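Vondby is now taking bookings for the Falell, its two-armed assembly helper, and I got to spend part of a July afternoon with one at the Kwofie showroom. You rent it by the month, setup included, and the shortest term is 3 months. I went in a bit grumpy about the whole idea and came out texting my sister, who runs a furniture rental shop and spends half her life screwing legs onto things.
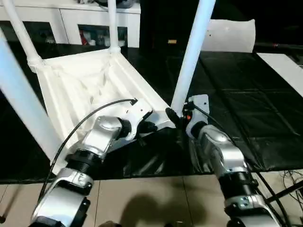

Daryna Bilyk, home tech reporter

My favorite part was the white plastic stool, seat down on the black mat with its legs in the air, and both grippers right in there working on it – one at the edge of the seat, the other down by a leg. I could have stood there all day!

Vondby says new customers get two training visits, and more can be added (I didn't get a price on those, sorry). Bookings are open to small shops first. Home users will have to wait, and I've asked how long – I'll post it when they write back.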